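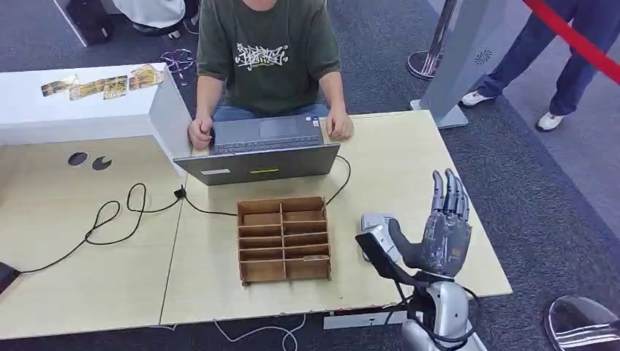
Mojtaba Sadeghi has spent most of his working life trying to get machines to put things away. He started at Bullus, a parts wholesaler, where he looked after the picking line, and he now tests handling equipment for Sendberg. I asked him whether a machine could do an ordinary chore yet, start to finish, with no help.

"Some of them, some of the time," he said. "Ask me which ones and I'll give you a short list."

His list had two entries: moving sealed boxes from one known place to another, and sorting small parts that don't bend. Laundry is not on it. Neither is clearing a desk, which he considers harder than most people think.

"A desk has cables on it. A cable is a terrible object. You pick up one end and the other end does something you didn't plan for. A box with compartments is easier, but then you have to decide what goes in which compartment, and people don't agree on that in their own homes."

Last November his group ran a sorting trial at Millet, a hardware store with a stockroom in the back. The job was to return loose fittings to their bins. Out of 345 fittings, the machine placed almost 200 correctly before the shift ended. A clerk finished the rest before closing.

"The store manager was polite about it," Sadeghi said. "She asked what it would cost and then she asked what the clerk cost."

He doesn't think hands are the main problem anymore. Fingers have improved a lot, he said, and he has seen them hold an egg and turn a key. What slows the work down is everything around the grip — noticing that a part has slipped, or that somebody moved the bin.

At home he owns one automatic device, a Fudska floor cleaner, and he picks up the chairs for it every evening at 7. His wife has pointed out that she could sweep in the time that takes.

I asked when he would trust a machine to unload his dishwasher.

"The plates, pretty soon. I'd stand there and watch, though. The glasses I'll keep doing myself."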